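Grallville Automation Practice Group
Minutes of the meeting held 25 Aug 2023

1. Minutes of the previous meeting
Approved without change.

2. Wrist camera records
The group reviewed the draft rule on image quality in stored runs. Fulach reported that 46 of the 164 runs submitted under the current guideline had been queried by reviewers on grounds of focus. Kapoor asked that a blurred view not be grounds for rejection where the rim or edge of the nearest object can still be made out.
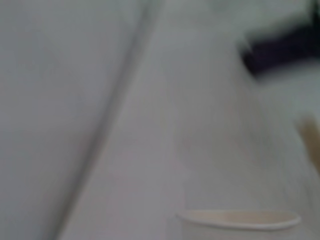 Fig. 1. Wrist camera view; rim of white, cup-like container at bottom right.

Rikach held that such views should be kept but marked, so that they are not used to judge clearance. Agreed. Section 13 will be reworded to read "marked and retained."

3. Lens cleaning
It was proposed that lenses be wiped at the start of each shift and inspected every 1000 cycles. Fulach asked for time to consult its site staff. Deferred.

4. Actions
Kapoor to circulate revised Section 13.
Rikach to supply wording for the run marker.
Fulach to report on item 3.

5. Next meeting
January, at Grallville. Date to be confirmed.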